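Search the archive Go

Re: [Gomov list] Fisheye lens on the hand-held gripper, hanger task

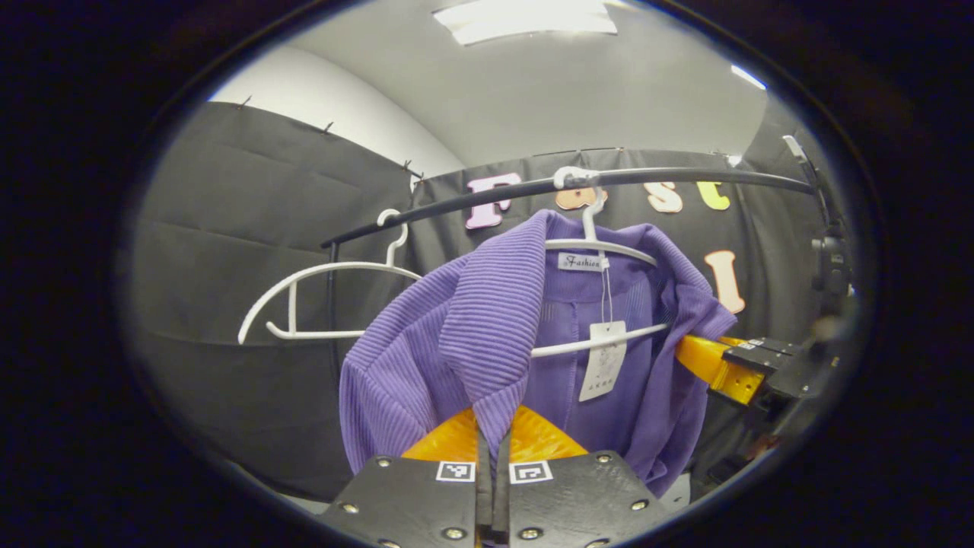 Mireille Khoury
Test engineer, Koltitz bench, Falthorpe
29 March 2021

Gordon Thibodeau wrote:
> We ran the Farah controller with the narrow lens and lost
> the finger markers whenever cloth came near the jaws. Does
> the fisheye hold them? And does the second gripper stay in
> view on the hanger task?

Gordon,

Yes to both, with limits. In the attached view the marker on each finger plate is clear of the purple knit, and the second gripper's finger shows at the right, against the cloth by the hanger's lower bar. Its arm mount is partly blurred that far out. I would not trust any position taken from there.

Settings: 60 frames per second, 10 ms exposure, log capped at 3,000 frames per run. We did 26 runs. Marker dropouts came mostly when the lapel folded over a plate - same fault as yours, less often.

Two problems remain. The rail bends badly in the raw view, so undistort before fitting a line to it. The ceiling light is also inside the field, and auto exposure chases it. Lock exposure first.

The ribbed knit is harder than the flat shirts we used in October. The soft fingers catch on the ridges and the grip force reading drifts. I have not tried the stiffer set.

Can you send your Farah gain file? I only have the old one.

Mireille

Last updated 29 March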